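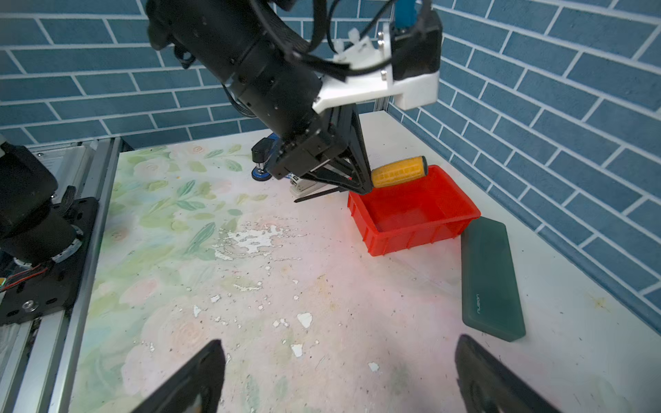
Flatmont opens orders for the Fasidside two-arm bench kit

COMISTON, 12/12/2024 – Flatmont is very pleased to announce that its Fasidside kit, a pair of small robot arms on a shared rail with a camera at each wrist, can now be ordered by colleges, workshops and research groups. It has been a long road from the first sketches to a finished crate with a packing list, and everyone at our Comiston workshop would like to thank the people who tried the early kits, wrote to us when something annoyed them and then patiently wrote again when we had got the fix wrong!

The kit costs £2740, with delivery within the UK included. In the crate you will find both arms, the rail, the two wrist cameras, a third camera for an overall view, all the cables, and a printed handbook of 79 pages which we have tried hard to keep friendly. Our control program, Kamel, comes with it at no extra charge and runs on an ordinary desktop computer.

"We wanted something that a teacher could put together with a class looking on, without having to send them all off to lunch halfway through," said Taha Berrada, who leads the design work at Flatmont. "My own background is in much larger machines, the sort you keep behind a fence, and I have loved working on something you can sit down next to with a cup of tea."

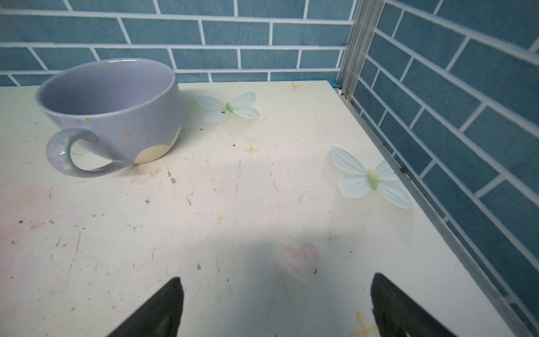 Kamel was written with everyday things in mind, and a good deal of our effort over the past year has gone into the awkward ones. Blocks and cubes are lovely for a first lesson, but they don't teach you very much about how to take hold of something. A mug with a thick looped handle is a far better teacher, as it can be approached by the handle, the rim or the body, and when it is sitting at a tilt each of those choices needs a slightly different turn of the wrist. The handbook gives a whole chapter to handles, and we hope people will forgive us for going on a bit.

Each recorded exercise in Kamel stores the wrist views alongside the movements of the arms, so that a student can go back over a session slowly and find the moment where a grip went astray. Recordings can be named, trimmed, copied and shared between computers, and they are kept on your own machine unless you choose to move them elsewhere. 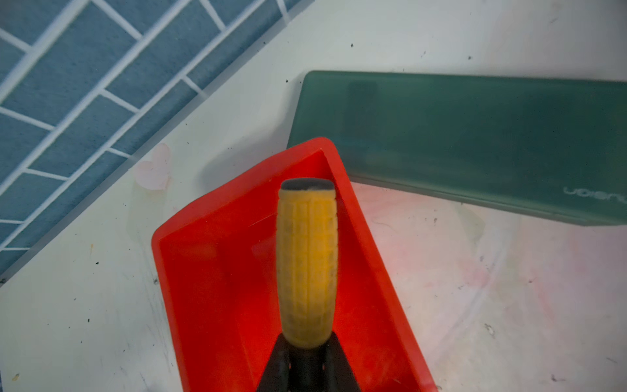 There are 14 exercises supplied with the kit, beginning with a simple reach and working up to passing an object between the two arms. Teachers can change any of them or add their own, and we would be delighted to see what people come up with – our first group of testers sent in several that we liked so much we asked to include them.

Patricio Zúñiga, who looks after customers and training at Flatmont, will be running free online sessions for new owners. "I always tell people to start with whatever is in the desk drawer," he said. "You learn such a lot from picking up ordinary bits and pieces, and by the end of the first afternoon most groups are arguing happily over what to try next."

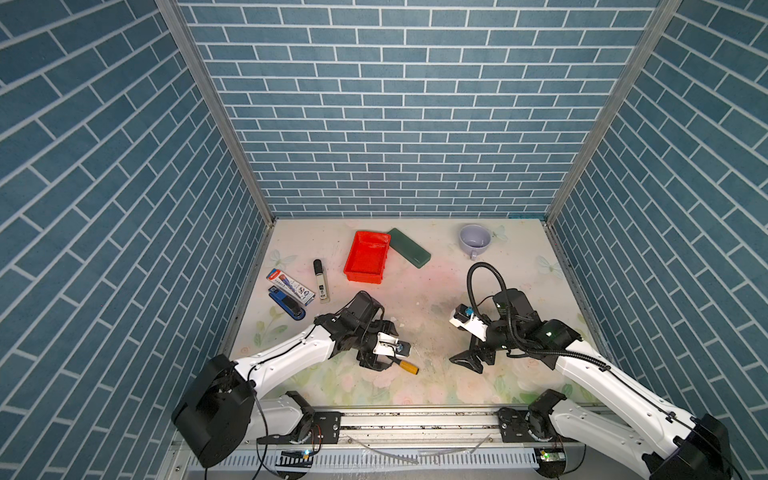 The two arms at work on their shared rail, with a yellow-handled screwdriver in the left gripper.

Orders placed now will be sent out within 6 weeks. Every kit carries a two-year guarantee, and spare fingers, cables and camera brackets can be bought one at a time. Owners of the trial kits that went out in August can move to the finished version of Kamel free of charge and will receive the new handbook by post.

About Flatmont
Flatmont designs and builds small robot arms for teaching and research at its workshop in Comiston. Visits are welcome by arrangement, and the kettle is usually on.

Press enquiries and requests for a loan kit should be addressed to Patricio Zúñiga at Flatmont, Comiston.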